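Clarura Analogue Synth, User Manual
Section 5: Playing Along With Other People
Revised 9/19/21

By now you have a noise coming out of the Clarura and you may even like it. This section covers getting that noise to agree with the rest of the band. If you play alone, skip to Section 6 and enjoy your evenings.

5.1 Before you start

You will need the Clarura, its own power supply, two jack leads and something to keep time with. The keyboard player in the Stistport rehearsal rooms where we tested all this kept time with his foot, and the Clarura has no socket for that.

Switch everything off. Turn the MASTER knob fully left. If you've lent the synth to a drummer, check that it still has a MASTER knob.

5.2 Connecting the clock

1. Plug one end of the first lead into CLOCK IN on the back panel. It is next to AUDIO OUT and looks exactly the same. We have heard the complaints.

2. Plug the other end into the clock output of your drum machine or sequencer.

3. Plug the second lead into AUDIO OUT, and from there into your mixer or amplifier.

4. Switch on the drum machine, then the Clarura, then the amplifier. Going the other way round produces a thump that will be remembered.

5. Hold SHIFT and press RUN. The small light over RUN should blink in time with the drum machine. 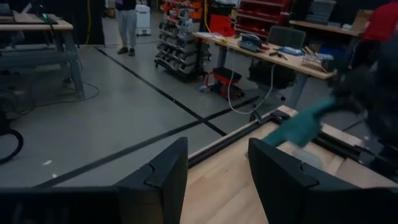
If the light blinks at double speed, open the settings page and change PULSE from 2 to 1. If it blinks at half speed, you have already changed it and forgotten. If it doesn't blink at all, look at the leads again, and see the remark about the back panel in step 1.

Note: the Clarura follows tempo changes quickly but it isn't a mind reader. Where a song slows down at the end, somebody has to turn the tempo down at the source.

5.3 Tuning

Analogue oscillators drift as they warm up. Leave the synth on for 11 minutes before tuning. Pejman Esfahani, who designed the oscillator board, would like you to leave it longer, but he doesn't have to share a room with your singer.

1. Set both oscillators to the same octave.

2. Hold down the A above middle C and turn FINE on oscillator one until it matches your tuner.

3. Bring up oscillator two. You will hear a slow wobble between them.

4. Turn FINE on oscillator two until the wobble stops. If you prefer the wobble, stop earlier and call it a style.
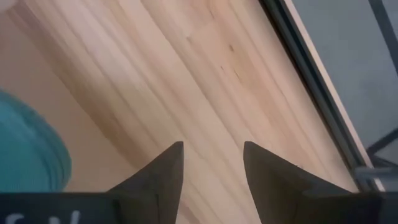 Pale wood tabletop with a few small dark knots.

Caution: do not turn the trimmers inside the case. They were set at the workshop with a great deal of sighing, and moving them is not covered by the guarantee.

5.4 Saving a set

The Clarura stores 100 patches. Most bands use five of them and spend the rest of the memory on things called TEST and TEST NEW.

1. Find the sound you want and press SAVE.

2. Choose a slot with the DATA knob.

3. Press SAVE again. Whatever was in the slot before is now gone for good.

To play patches in running order, hold SET and press each slot in turn. The bass part for "Prolcombe", the demo song in slot 11, is there for practice and can be wiped without hurting our feelings.

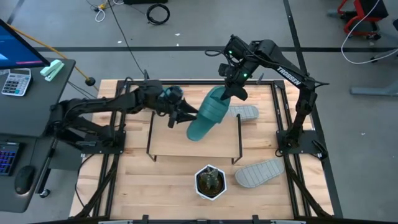

Two black arms over a small raised wooden platform.

5.5 If it still sounds wrong

Turn the filter up. Then turn the band down. If you are using the Ibarra pedal, set its INPUT switch to LINE, as the GUITAR setting will make every patch sound like a wasp in a biscuit tin. Three of our customers have since asked how to save that setting. See 5.4.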